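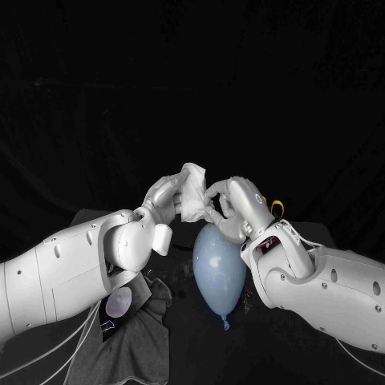 Tissue between the two hands, blue balloon on the table. Packing hall, Fultholm.

Work at the Soft Bench
Gallery page, updated 5 Jul 2022

Welcome to the gallery of the packing hall at Fultholm. In our company we pack party boxes and gift boxes for small shops, and many of the things inside are soft: tissue, balloons, cloths, small packets. For a long time it was said that soft things will always be packed by people. Since April the robot is working on this bench together with us, and I would like to show the work as it is at present.

My name is Dong-hyun Oh and I have worked in packing for 11 years. English is my third language, so please excuse the small mistakes.

The tissue
It is white tissue, and in the picture it is already quite crumpled. The fingers of the left hand are at its upper side and its left edge, and the right hand is pinching it near the bottom with the thumb and the index finger. When I teach a new colleague, I say to hold tissue exactly so lightly that you are a little afraid to drop it. How to say this to a machine was a long discussion between us and the technicians from Latmont.

The balloon
Blue, with the knot tied. A balloon rolls away when you touch it from the wrong side, and every packer learns this in the first morning. The dark cloth and the flat packet lie on the other side of the table, under the left arm.

The dark table
Some visitors ask why everything is so black. The old tables were pale grey and white tissue was difficult to see on them, also for our own eyes at the end of a shift. I like the new colour, although it shows every bit of dust.

What is different for us
Before, one person stood at this bench the whole shift and folded up to 2,000 sheets. My wrists remember it well. Now 2 of us share the bench in turns. We prepare the materials, watch the work, and take over by hand when a sheet is torn or folded badly. There is less standing and more looking, and looking makes you tired in another way. We asked for a longer break in the afternoon and we received it.

The planning program is called Oltix. When a box is finished, we check it and press the button named Ok on the screen. At the beginning I found this a bit sad, to fold all those years and then press a button. Today I mind it less. The ribbons are still tied by us, and my colleagues still argue about whose bows are the best.

Not everybody in the hall has the same opinion about the robot, and I did not want to write only the friendly ones. Two colleagues have moved to the warehouse and say they prefer it there.

Text: Dong-hyun Oh, Fultholm
Please ask at the packing office before you use the picture elsewhere.

Back to all galleries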